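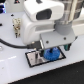
White gripper over the white tabletop, November.

Sourdough notes, continued, for whoever opens this binder next.

Batch 14 of the rye mix went into the jar a little after 7 in the morning. I'm still using the Stiltgate flour because we have most of a sack left, but I opened the bag of Grurum dark as well and swapped in a bit for the last two feeds. Smell is much fruitier! Batch 13 had that nail polish thing going on by lunch and I wasn't sad to pour it out.

Recipe as it stands: 500 g flour, 300 g water to start, then more water by hand until the dough stops fighting back (I keep meaning to weigh that second addition and I keep forgetting, sorry). Salt goes in late. I tried it early on batch 11 and the dough felt tight all day, though the kitchen was also freezing, so who knows which it was.

Rise was slow until noon and then took off. By 2 it had domed over the rim and I had to scrape some off the shelf. Use the tall jar next time. The rubber band trick works fine for marking the level, only the band I had was brown and so is rye, so I've put a blue one in the drawer with the scrapers.

About the oven – the dial runs hot, more than I thought when I wrote the last page. The bottom crust on the left loaf was darker than the right one again. I turned them halfway through and it helped some. A second tray underneath might be worth a go, or just moving the rack up a notch. Please write it down here if you try either one, even if the bread comes out ugly.

Crumb: tight near the base, nicer toward the top, a bit gummy when I cut it warm. I know, I know, I should wait. The end I left wrapped until evening sliced clean and tasted better, sour but not sharp, really good with butter.

Somebody wrote "Grirnness" on the lid of the old starter and the name has stuck, so that's what it is in the log from now on. The newer one, fed on white flour only, is Nagano. Don't mix up the spoons!

To do: more parchment, weigh the second water, check whether the fridge shelf is too cold for Nagano. Batch 15 gets the tall jar and no Grurum, to compare.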